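The Lostum Hand Kit: How a Gripper Learns to Tidy

A robot arm has no idea what a sock is. Before it can pick one up, it needs examples, and the examples come from people. The Lostum hand kit, sold by Pfister of Gundstead, is a tool for making them.

What is in the kit?

The kit is a gripper you hold yourself. It has two fingers with soft pads on the inside. Squeeze the handle and the fingers close. Let go and they open. A camera rides on top and records what the fingers do. The kit costs $538 and is meant for ages 9 and up, with an adult nearby.

How does it work?

You pick up an object with the gripper and put it somewhere else. One pick and one put is called a demonstration. A computer then compares many demonstrations and looks for patterns – where the fingers went, how wide they opened, when they closed. The starter lesson asks for 300 demonstrations. The shared library at Midport holds 3,980.

Why use a messy pile?

Blocks in a row are easy. In a heap, things overlap and hide each other. A shiny packet can reflect light and confuse the camera. A flat disc is hard to grip by its edge.

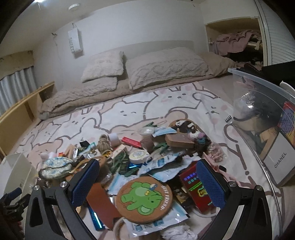 Beat Zaugg, who wrote the lesson book, tells beginners to start with whatever lies on top. Move the fingers slowly. Open them wider than the object, lower them, then close. If the object slips, try again and keep recording – a miss is also useful data.

The kit does not include a robot arm. Pfister sells that separately, starting in March.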